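How Do You Pick a Hand for a Robot?

Hi! I test robot hands for a living. When I was nine I wanted to be either a vet or a goalkeeper, and I ended up doing this, and I like it a lot (even on the days when I pick up the same shoe over and over).

Let me start with a question. How do you pick up a slipper? Go and try it, I'll wait. Maybe you pinched the back of it between your thumb and one finger. Maybe you stuck your whole hand inside, or hooked it with your big toe and kicked it in the air. You probably didn't plan any of that. Your eyes found the slipper, your hand went to it, and your skin felt when you were holding on tight enough.

A robot needs help with every piece of that, and the part that touches the slipper is called a gripper. There are lots of kinds! This summer my team has been comparing 3 of them.

The first is a two-finger gripper we call Nudgate. It opens and closes like kitchen tongs. It's strong, it's simple, and it hardly ever breaks. Boxes are easy for it. Cups are fine too, if it comes at them from the side.

The second is a suction cup named Pallance. It sucks air in through a little hole and sticks to things, the way a vacuum cleaner hose sticks to your cheek (don't do that for too long, it leaves a circle). Pallance is wonderful with anything flat and smooth. Give it a fuzzy sock and all you get is a rude noise, because the air sneaks in through the fuzz.

The third is a hand with fingers, called Sequeira. It's the closest to yours. Each finger bends at its joints, and the thumb can come across to meet the others. It's also the hardest to control, because there are so many joints to boss around at once. My friend Noémie Besson writes the instructions for it, and she says it's like playing piano with somebody else's hands.

So which one is best? Ha! That depends on the job. We wanted a job that happens in real homes, so we picked putting away slippers.

Slippers are sneaky. They look easy, but they're squishy, so they change shape when you squeeze. They come in pairs. Sometimes one is lying on top of another, and the robot has to work out where the first one stops and the next one begins. And people like them side by side with the toes the same way, which a robot doesn't care about one bit unless you tell it to. 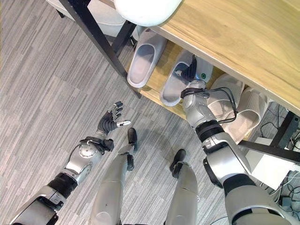 A fingered hand can curl around the rim of a slipper and hold it there. The tongs can grab a rim too, but they only squeeze from two sides, so a floppy slipper can swing around like a fish. We call that "the wobble." If a slipper wobbles too much, the robot can't tell which way the toe is facing anymore and it may put the thing down backward.

To make the test fair, every gripper gets 400 tries. Same slippers, same shelf, same lights. After each try we write down whether the slipper got picked up, whether it wobbled, and whether it ended up where it should. Horácio Nogueira keeps the chart, and he won't let me say "almost" when I mean "no."

The hand isn't the whole story, though. Cameras matter as well. If you put a camera up on the robot's head, it sees the shelf and both arms together, a lot like you do when you look down. The trouble is that an arm can get in the way! Hold your arm out over a table and see how much of the table disappears behind it. A camera on the wrist gets much closer to the slipper, but it can't see much else. We're trying both places to find out which one helps more with the messy piles.

Then there's the controller, which is the computer part that tells the arms when to move and how hard to squeeze. We have two, an old one and a new one. The old one is slow and careful. The new one, Flilgate, can change its mind 2,000 times every second. That means it can notice a slipper starting to slide and squeeze a tiny bit harder before it drops. I can't even decide on a sandwich that fast.

You can run a gripper test at home. Get a pair of kitchen tongs and a pair of mittens, and find a slipper, a sock and a plastic cup. Try to pick up each thing with the tongs. Then try with mittens on. Then try with just one finger and your thumb, with your eyes shut. Make a chart with a check mark or an X for each try, and no writing "almost"! Do it a few times, because one lucky grab doesn't tell you much.

We still have the wrist camera tests to do in July, and after those come the boots.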